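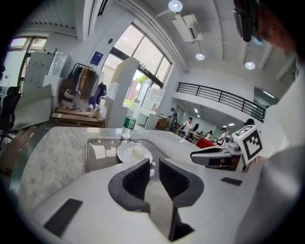

Plate on the tray, bottle at the back, one gripper in front and one from the right.

I've spent most of September teaching kitchen jobs with a pair of hand-held grippers, and my first 80 tries were a mess! So, a few things I do differently now.

Pick soft food and go slow. Squeeze a spare piece first to get a feel for how little pressure it needs (tofu is very unforgiving, and so is my colour-coded cleaning roster).

Keep the marker cubes facing out. I used to roll my wrists and lose the tracking halfway through a perfectly good pass.
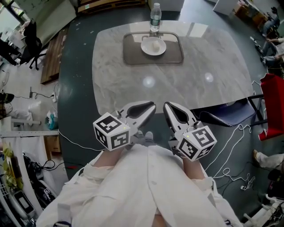
Fingers open, tray at the far side of the table.

Start with both grippers open and pause for 2 seconds before you reach. It makes trimming in Plalleck so much easier later on.

Take a break every 4 runs, too – your forearms will thank you. And wipe the finger pads with a damp cloth before you pack up.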